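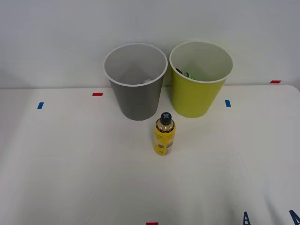
Two bins and a yellow-labeled bottle on a white tabletop.

The Annex

The bill to close the Lacson detention annex had 36 clauses, and Guoqing Ren had drafted all but one of them. Clause 11 came from the minister's office at four in the morning. It moved the records of former detainees to the Fumham depot, where they would be sealed for the lifetime of the officers named in them.

Ren marked the insertion in the margin, logged the time and sent the text upstairs with no comment. Drafters did not comment.

The hearing opened at ten. Borghild Öberg chaired. She read the standing order on witness time, set the clock to seven minutes and called Jennylyn Macapagal.

Macapagal had brought one sheet of paper. She gave the date range of her detention and the number of her room. She stated that she had applied for her file on two occasions and received the same letter both times, with a different signature.

"The witness has four minutes," said Öberg.

"I don't need them. I want to know which clause has my file in it."

Öberg looked at the minister's bench. Eduardo Buenaventura turned pages. He had 244 of them, tabbed by color, and he went through the first section at an even rate.

"The member for Rondano," said Öberg.

Ilaria Gentile had sat on the committee for one session and had spoken twice, both times on road funding. She pressed her button.

"Clause 11," she said. "I move that it be struck."

"On what ground?"

"It was not in the consultation text. Order 7 requires that it should be."

Öberg asked the clerk to confirm. The clerk asked the drafting office. The telephone rang on Ren's desk, and he opened the log.

He could have said that versions were privileged – there was a form of words for it, and he had written that too.

"Inserted at 4:06," he said. "After consultation closed. I can send the page down."

"Please do," said the clerk.

Ren printed it. The lift was out of service again, so he took the stairs.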